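Home Syllabus Handouts Supplies Gallery

Drawing for the Rest of Us
Handout: Tone, or why your apple looks like a pancake
Tolera Admasu, Stondavside Evening Classes

Last updated: July

Several of you asked for the tone session written down, so I've typed up my notes and added the bits I forgot to say because we got sidetracked on erasers. It's in the order I'd teach it if I could stick to an order.

First, what I mean by tone. Tone is how light or dark a thing is, and that's it. Color doesn't come into it. A red mug and a green mug can be exactly the same tone, and if you drew them both in pencil you couldn't tell which was which. Most beginners (me included, for years!) draw the outline very carefully and then add a bit of gray down one side like an apology. The outline tells you it's round, the gray tells you nothing, and you end up with a pancake.

The value strip

Before you draw anything, make a strip. Draw a long box, divide it into seven squares, leave the first one as bare paper and make the last one as dark as your pencil will go. Then fill in the middle ones so the steps look even. You'll want to do the dark end first, I promise. If you start from the light end you'll creep along so gently that you reach the last square and find it's a sort of medium gray. Press hard. Pencils are cheap.

Keep the strip with you and hold it up next to things: a wall, your sleeve, the inside of a cup. Squint while you do it. Squinting knocks out the detail and leaves you the big shapes of light and dark, and it's the most useful thing I teach, even if you look a bit odd doing it on the bus. 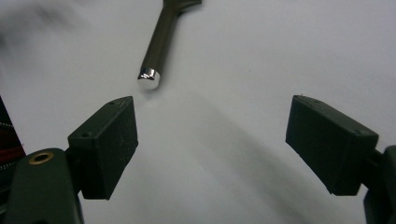 Shiny things and dull things follow different rules, and this is where people get stuck. On a dull surface the tone slides along slowly from light to dark. On a shiny one it jumps, and the jumps have hard edges. Somebody always shades a spoon the way they'd shade an egg, and it comes out looking like putty. Compare the smooth dark shaft with the chrome cap on its tip: the shaft has one soft streak down its left side and stays dark everywhere else, but the cap goes nearly to white, and then there's a small dark band right across it. You'd never put that dark band in if you were working from your head, and it's what makes metal look like metal. So for anything polished, look for the lightest light and the darkest dark sitting right beside each other, and don't smudge between them. Please don't smudge between them. I can hear fingers rubbing paper from across the room.

Gunderik's rule

I had a teacher who went by Gunderik and he had one rule he'd repeat all evening: nothing in the light side can be as dark as anything in the shadow side. It's not strictly true (a black button on a sunlit white shirt breaks it right away) but for a plain object that's all one material it'll save you over and over. If your drawing has gone muddy, you've probably put a dark gray in the light side somewhere. Go and find it and lift it out.

The lifting out is a job for the kneadable eraser. Pinch it to a point, dab, pinch it again. Scrubbing roughs up the paper, and after that it won't take a clean tone.
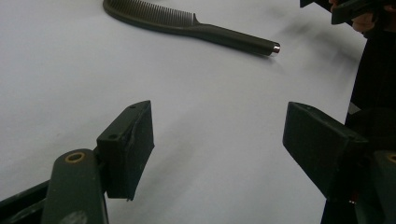
Cast shadows next. A shadow is darkest and sharpest right where the object touches the table, and it gets softer and paler as it moves away. Lots of people draw it as one flat gray shape with a line around it. Leave the line off! Let the far edge fade out until you can't say where it stops. If your lamp is close, the fade will be quick. On a gray afternoon by the window there might hardly be a shadow at all, and then you have to decide whether to draw that honest little smear or move a lamp over. I usually move the lamp.

Also, watch for light bouncing back up. If your object is sitting on white paper, the underside gets a faint glow from below. It's still in shadow, so it's still darker than anything on the light side (see Gunderik), but it'll be a step lighter than you expect. Leaving it in helps a round thing look round.

Two pencils are plenty for all of this, an HB and a 4B. I know the Insaurralde shop sells a gorgeous tin with the whole range in it. I own the tin. I use the HB and the 4B.

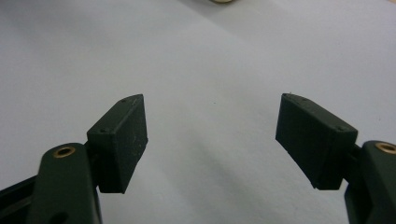
White on white is the one everyone dreads, and I think it's the most fun. Put an eggshell or a crumpled napkin on a sheet of paper and you'll find that hardly any of it is white. Hold up your strip. Most of the paper will match the second or third square, and there'll be a small patch of real white where the light lands. So save your bare paper for that patch and put a light gray over everything else, background too. It feels wrong, like you're dirtying the page. Keep going.

Homework for next time

Make the value strip if you haven't. Then draw one dull thing and one shiny thing side by side under the same lamp, up to five minutes each, no outlines. Start with the shadow shape and work out from there. If it goes badly, turn the page and do it again, and bring both.

We're in the Grindbridge room again, upstairs, so bring a sweater. And a board to lean on if you've got one, the tables up there wobble.

Contact Tolera Admasu via the class office | © Stondavside Evening Classes | Back to top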